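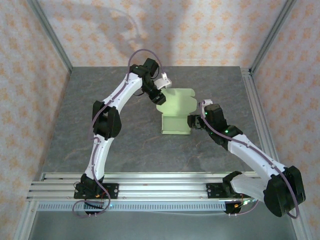

작업대 위의 로봇팔 2대와 뚜껑이 열린 연한 초록색 상자

로봇은 상자 닫는 법을 어떻게 배울까?
어린이 과학 해설 / 로봇과 학습

종이 상자를 닫는 일은 사람에게 쉽습니다. 뚜껑을 들어 올리고, 양옆의 날개를 안으로 접고, 끝에 달린 날개를 틈에 밀어 넣으면 됩니다. 로봇에게는 이 일이 어렵습니다. 얇은 종이는 누르면 휘고, 세게 잡으면 구겨지고, 놓으면 조금 되돌아옵니다. 상자가 놓인 방향도 매번 조금씩 다릅니다.

이 글에서는 로봇 연구소 진드브리지(Jindbridge)의 연구팀이 이 문제를 다룬 방법을 설명합니다. 방법의 이름은 그라케렉스(Grakerex)입니다. 어려운 낱말은 나올 때마다 뜻을 풀어 썼고, 글 뒤쪽의 낱말 풀이에 다시 모았습니다.

로봇팔의 구조

로봇팔은 링크와 관절로 이루어집니다. 링크는 휘지 않는 막대 부분입니다. 사람 팔에서는 뼈에 해당합니다. 관절은 링크와 링크를 이어 주고 구부러지는 부분입니다. 관절 안에는 모터가 들어 있습니다. 모터가 돌면 관절의 각도가 바뀌고, 그다음 링크의 방향도 바뀝니다.

첫 사진의 로봇팔에서 흰색 긴 부분이 링크입니다. 링크와 링크가 만나는 검은색 큰 부분은 팔꿈치 관절입니다. 팔의 맨 끝에는 그리퍼가 있습니다. 그리퍼는 물건을 집는 장치이며, 손가락 역할을 합니다. 팔을 따라 붙어 있는 보라색 줄은 케이블입니다. 팔이 구부러질 때 당겨지지 않도록 케이블은 관절 근처에서 여유 있게 둡니다.

두 팔은 앞쪽의 알루미늄 레일에 검은색 판으로 고정되어 있습니다. 받침이 움직이면 안 되는 까닭은 계산에 있습니다. 컴퓨터는 관절 각도를 보고 그리퍼의 위치를 계산합니다. 받침이 밀려나면 같은 각도라도 그리퍼가 다른 곳에 가게 됩니다.

규칙을 적어 주는 방법

로봇을 움직이는 가장 오래된 방법은 명령을 하나씩 적는 것입니다. “어깨 관절을 이만큼 돌려라. 그리퍼를 닫아라. 팔을 위로 올려라.” 이런 명령을 순서대로 모은 것을 프로그램이라고 합니다.

이 방법은 물건이 늘 같은 자리에 있고 모양이 변하지 않을 때 잘 맞습니다. 공장에서 같은 금속 부품을 같은 곳에 옮기는 일이 그렇습니다. 종이 상자는 조건이 다릅니다. 날개가 조금 덜 접혀 있으면 다음 명령이 맞지 않습니다. 상자가 손톱만큼 옆으로 밀려도 그리퍼가 빈 곳을 잡을 수 있습니다. 모든 경우를 미리 적으려면 명령이 끝없이 늘어납니다.

보여 주고 배우게 하는 방법

그라케렉스는 모방 학습이라는 방법에 속합니다. 모방은 따라 한다는 뜻입니다. 사람이 먼저 일을 해 보이고, 컴퓨터가 그 기록에서 움직이는 법을 배웁니다.

시범을 보일 때 사람은 조종용 팔을 손으로 잡고 움직입니다. 작업대의 로봇팔은 조종용 팔과 같은 각도로 움직입니다. 이것을 원격 조작이라고 합니다. 사람이 왼손으로 조종용 팔을 구부리면 작업대의 왼쪽 팔이 구부러집니다. 오른쪽도 같습니다.

시범이 진행되는 동안 컴퓨터는 두 종류의 정보를 저장합니다. 하나는 카메라 영상입니다. 다른 하나는 관절 각도와 그리퍼가 벌어진 정도입니다. 두 정보에는 같은 시각이 함께 적힙니다. 그래야 “상자가 이렇게 보일 때 팔은 이렇게 움직였다”라는 짝을 만들 수 있습니다.

연구팀은 시범을 995번 기록했습니다. 시범은 주로 사라이 타피아 연구원과 아르벤 크네제비치 연구원이 맡았습니다. 두 사람의 손놀림은 달랐습니다. 타피아 연구원은 왼쪽 날개를 먼저 접었고, 크네제비치 연구원은 오른쪽 날개를 먼저 접었습니다. 처음 학습한 로봇은 두 순서를 섞어서 팔을 멈칫거렸습니다. 그 뒤로는 날개를 접는 순서를 왼쪽 먼저로 정하고 시범을 다시 모았습니다. 995번은 다시 모은 시범의 수입니다.

신경망은 무엇을 계산할까

모은 기록은 신경망에 넣습니다. 신경망은 숫자를 받아서 숫자를 내놓는 계산식입니다. 식 안에는 조절할 수 있는 값이 아주 많이 들어 있습니다.

상자 닫기에서 신경망에 들어가는 숫자는 영상의 색과 밝기, 그리고 지금의 관절 각도입니다. 나오는 숫자는 다음에 만들어야 할 관절 각도입니다. 학습은 다음 순서로 진행됩니다.

1. 기록에서 한 순간을 고릅니다.
2. 신경망이 그 순간의 영상을 받아 다음 각도를 예측합니다.
3. 예측한 각도와 사람이 실제로 만든 각도를 비교합니다.
4. 차이가 줄어들도록 식 안의 값을 조금 고칩니다.
5. 다른 순간을 골라 같은 일을 되풀이합니다.

차이를 나타내는 수를 오차라고 합니다. 학습이 잘되면 오차가 점점 작아집니다. 하지만 오차가 작다고 해서 로봇이 상자를 꼭 잘 닫는 것은 아닙니다. 그 까닭은 다음 부분에서 설명합니다.
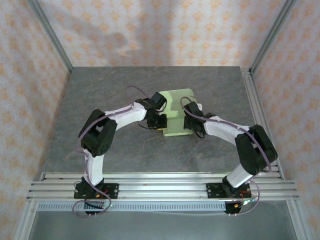 에스타노, 2024년 1월 10일

작은 실수가 커지는 문제

사람이 시범을 보일 때는 일이 대체로 잘 풀립니다. 그래서 기록에는 잘된 순간이 많고 잘못된 순간은 적습니다. 신경망은 날개가 반듯하게 접히는 모습을 여러 번 봅니다. 날개가 비뚤어진 모습은 거의 보지 못합니다.

로봇이 혼자 움직이면 작은 실수가 생깁니다. 그리퍼가 조금 옆으로 가면 날개가 조금 비뚤어집니다. 비뚤어진 날개는 기록에 드문 모습이므로 다음 예측이 더 나빠집니다. 그러면 날개는 더 비뚤어집니다. 이런 현상을 오차 누적이라고 합니다. 누적은 쌓인다는 뜻입니다.

자전거를 배울 때와 비교할 수 있습니다. 똑바로 가는 모습만 본 사람은 자전거가 기울었을 때 손잡이를 어느 쪽으로 돌려야 하는지 모릅니다. 기울었다가 다시 서는 모습을 보면 배울 것이 생깁니다.

회복 시범

그라케렉스의 중심에는 회복 시범이 있습니다. 회복 시범은 일부러 잘못된 상태에서 시작하는 시범입니다. 연구원은 날개를 비뚤게 접어 두거나, 상자를 작업대에서 조금 돌려 놓습니다. 그런 다음 조종용 팔을 잡고 상자를 바른 상태로 되돌린 뒤 끝까지 닫습니다.

995번의 시범에는 보통 시범과 회복 시범이 함께 들어 있습니다. 이 계획은 마린 할릴로비치 연구원이 세웠습니다. 할릴로비치 연구원은 실패한 기록을 먼저 살펴보고, 자주 나오는 실패부터 회복 시범의 시작 상태로 정했습니다. 가장 자주 나온 실패는 뚜껑 끝의 날개가 상자 바깥에 걸리는 것이었습니다. 그다음은 상자가 그리퍼에 밀려 돌아가는 것이었습니다.

회복 시범을 모을 때 지키는 규칙도 있습니다. 상태를 일부러 망가뜨리는 동작은 저장하지 않습니다. 이 동작까지 저장하면 신경망이 망가뜨리는 법도 따라 배웁니다. 기록은 상자가 잘못된 상태로 놓이고 사람 손이 작업대 밖으로 나간 뒤에 시작합니다.

두 팔이 함께 일하는 법

상자를 닫으려면 두 팔의 박자가 맞아야 합니다. 한쪽 팔이 상자를 누르는 동안 다른 팔이 날개를 밉니다. 누르는 팔이 먼저 떨어지면 상자가 밀려납니다. 두 번째 사진에서 그리퍼는 연두색 물체의 양쪽에 하나씩 있습니다. 가운데에 물체를 두고 마주 보는 배치는 두 팔이 같은 물체에 닿기 좋습니다. 대신 두 그리퍼가 부딪칠 위험이 커집니다.

각 팔에 신경망을 따로 둘 수도 있습니다. 그라케렉스는 신경망 하나가 두 팔의 각도를 한꺼번에 계산합니다. 오른쪽 팔의 다음 각도를 정할 때 왼쪽 팔의 현재 각도도 함께 쓰입니다. 계산량은 늘지만 박자를 맞추기가 쉽습니다.

또 한 가지 방법은 동작을 묶어서 예측하는 것입니다. 신경망은 바로 다음 각도만 내놓지 않고, 이어지는 짧은 동작 한 묶음을 내놓습니다. 로봇은 묶음의 앞부분을 실행하고 카메라를 다시 본 뒤 새 묶음을 받습니다. 묶음이 너무 길면 상자가 밀렸을 때 늦게 알아차립니다. 너무 짧으면 팔이 떨립니다. 즐라트코 아타나소프 연구원은 묶음의 길이를 바꾸어 가며 팔의 떨림을 재고 중간 길이를 골랐습니다.

시험은 어떻게 했을까

학습이 끝나면 시험을 합니다. 시험에서는 사람이 조종용 팔을 잡지 않습니다. 상자가 놓이는 위치는 컴퓨터가 무작위로 정합니다. 무작위는 미리 정한 순서나 규칙이 없다는 뜻입니다. 연구원이 위치를 고르면 자기도 모르게 쉬운 자리를 고를 수 있습니다.

성공의 기준도 시험 전에 적어 두었습니다.

- 뚜껑이 닫혀 있고, 그리퍼를 치워도 다시 열리지 않는다.
- 끝 날개가 상자 안에 들어가 있다.
- 종이가 찢어지지 않았다.
- 정해진 시간 안에 끝났다.

네 가지를 모두 만족해야 성공으로 적습니다. 하나라도 빠지면 실패입니다. 판정은 슬라비차 스토야노브스카 연구원이 했습니다. 스토야노브스카 연구원은 어느 신경망이 움직인 결과인지 모르는 상태에서 닫힌 상자와 영상을 보았습니다. 이렇게 하면 기대하는 마음이 판정에 섞이는 일을 줄일 수 있습니다.

결과

회복 시범을 넣어 학습한 신경망은 34번의 시험에서 23번 성공했습니다. 회복 시범을 빼고 학습한 신경망도 같은 횟수로 시험했고, 성공한 시험이 절반에 미치지 못했습니다. 비교가 공평하도록 두 신경망의 학습에는 같은 수의 시범을 썼습니다.

실패한 시험도 살펴보았습니다. 회복 시범을 넣은 쪽에서는 끝 날개를 밀어 넣는 단계에서 실패가 많았습니다. 날개가 틈의 가장자리에 닿은 채 휘면 로봇은 같은 동작을 여러 번 되풀이하다가 시간을 다 썼습니다. 카메라에서 보면 날개가 들어간 모습과 걸린 모습이 비슷합니다. 그리퍼가 날개를 가릴 때도 있습니다.

이 결과로 알 수 없는 것도 있습니다. 시험에는 한 가지 모양의 상자만 썼습니다. 더 큰 상자나 두꺼운 종이에서도 같은 결과가 나오는지는 시험하지 않았습니다. 조명을 바꾼 시험도 아직 없습니다. 연구팀은 손가락 끝에 누르는 힘을 재는 센서를 달아 끝 날개가 걸린 상태를 구별하는 실험을 준비하고 있습니다.

직접 해 보는 활동

준비물: 뚜껑이 달린 작은 종이 상자, 종이, 연필, 함께할 친구 한 명

1. 친구에게 눈을 감게 합니다.
2. 말로만 설명해서 친구가 상자를 닫게 합니다. 쓴 말을 종이에 적습니다.
3. 상자를 조금 돌려 놓고, 적어 둔 말을 그대로 읽습니다. 이번에는 말을 바꾸지 않습니다.
4. 어느 말에서 손이 상자를 벗어났는지 표시합니다.
5. 친구가 눈을 뜨고 다시 닫아 봅니다. 손이 어느 순간에 방향을 고치는지 관찰합니다.

3번은 규칙을 적어 주는 방법과 비슷합니다. 5번은 카메라를 보면서 동작을 고치는 방법과 비슷합니다.

낱말 풀이

관절: 링크와 링크를 잇고 구부러지는 부분.
그리퍼: 로봇팔 끝에서 물건을 집는 장치.
모방 학습: 사람의 시범 기록에서 움직이는 법을 배우는 방법.
신경망: 조절할 수 있는 값이 많이 들어 있는 계산식.
오차 누적: 작은 실수가 다음 실수를 불러 점점 커지는 현상.
원격 조작: 사람이 떨어진 곳에서 조종 장치로 로봇을 움직이는 일.
회복 시범: 잘못된 상태에서 시작해 바른 상태로 되돌리는 시범.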